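Le relevé de Kergate

Je suis arrivé à Kergate par le dernier bac, avec une valise et le carnet de la compagnie. Le passeur n'a rien demandé. Il a pris le billet, l'a déchiré en deux et m'a rendu la petite moitié. 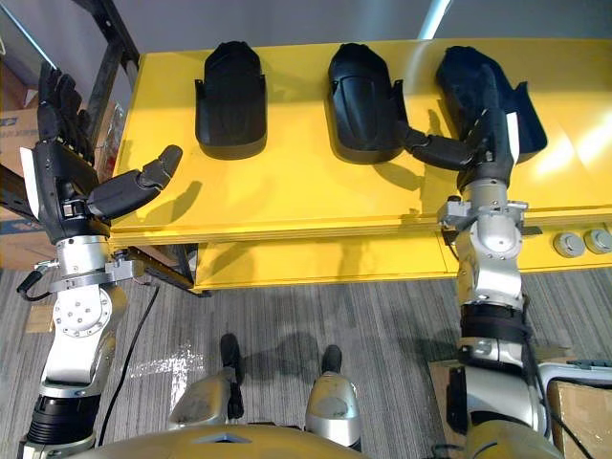 La compagnie des eaux de Meklow m'envoyait relever le niveau du lac. On l'avait toujours fait depuis la rive sud, avec une longue-vue et une règle peinte sur le mur de l'ancienne écluse. Mais la règle s'effaçait, et les chiffres de l'hiver ne correspondaient plus à ceux de Drovow, en aval. Il fallait quelqu'un sur place jusqu'à la fin d'avril.

On m'avait donné la maison du bout de la digue. Deux pièces, un poêle, une fenêtre sur l'eau. La clé était sous une ardoise. Dans l'armoire, mon prédécesseur avait laissé un imperméable trop grand, un paquet de bougies et des registres qui remontaient à bien avant la construction du barrage. J'ai posé le carnet neuf à côté des anciens et j'ai fait du feu.

Le travail était simple. Le matin et le soir, je descendais l'escalier de pierre jusqu'à l'échelle métallique, je lisais le chiffre et je le notais en centimètres. Le premier soir, j'ai lu 371. Le lendemain matin aussi. J'ai écrit le même nombre pendant toute une semaine, et au bout de cette semaine j'ai commencé à le lire avant d'être arrivé en bas.

Le village comptait une boulangerie, un café et une église fermée pour travaux. Au café, on m'appelait « l'eau ». On disait : tiens, voilà l'eau, et on poussait une chaise. On me demandait si ça montait. Je répondais que non. On hochait la tête et la conversation reprenait où elle en était, le prix du foin, une clôture, un mariage à Drovow où tout le monde n'était pas invité.

Le facteur passait quand il voulait. Il m'apportait les lettres de la compagnie, toujours la même enveloppe grise, et une fois un colis qui n'était pas pour moi. L'étiquette disait seulement Đoàn, maison de la digue, Kergate. Personne au café ne connaissait ce nom. Le facteur n'a pas voulu le reprendre — l'adresse était bonne, disait-il, et c'était l'adresse qui comptait. J'ai mis le colis sur l'armoire.

Les soirs de pluie, je lisais les registres. Les écritures changeaient tous les quatre ou cinq ans. Certaines penchaient, d'autres tenaient bien droit dans les colonnes. À la marge, on trouvait parfois un mot : brouillard, gel, rien. Et puis dans un volume à couverture verte, vers la page 79, j'ai trouvé le nom. Il était en bas d'une colonne, à l'encre bleue, là où l'on signe à la fin du mois. Đoàn avait tenu le relevé pendant tout un hiver. Dans la marge, il ou elle avait noté chaque jour la couleur de l'eau. Gris. Gris. Vert. Gris clair. Presque noir.

Au printemps, l'écriture s'arrêtait et une autre prenait la suite, sans remarque.

J'ai descendu le colis de l'armoire et je l'ai regardé un moment. Le cachet était récent, la ficelle neuve. Je ne l'ai pas ouvert. J'ai écrit à Meklow pour demander s'ils avaient une adresse. Ils ont répondu que les dossiers du personnel avaient été détruits lors du déménagement et que mes relevés de la semaine leur étaient parvenus en bon ordre.

L'eau a fini par bouger. Un matin j'ai lu 373, et j'ai remonté l'escalier pour le dire à quelqu'un, mais la digue était vide et la boulangerie n'ouvrait pas avant une heure. J'ai noté le chiffre. Après un moment, j'ai écrit dans la marge : brun, avec des branches.

À partir de ce jour-là j'ai noté la couleur. La compagnie n'a fait aucun commentaire. Il restait trois semaines, puis deux. La neige fondait sur les hauteurs et le lac prenait un centimètre par jour, quelquefois moins. Au café on me demandait toujours si ça montait, et quand je disais oui on hochait la tête de la même façon.

Le dernier matin, j'ai fait le lit, vidé les cendres et rangé le carnet à la suite des autres. J'ai laissé l'imperméable et les bougies. J'ai remis le colis sur l'armoire, l'étiquette vers la porte, et j'ai glissé la clé sous l'ardoise.

Le bac avait du retard. J'ai attendu sur le ponton, la valise entre les pieds. L'eau était verte.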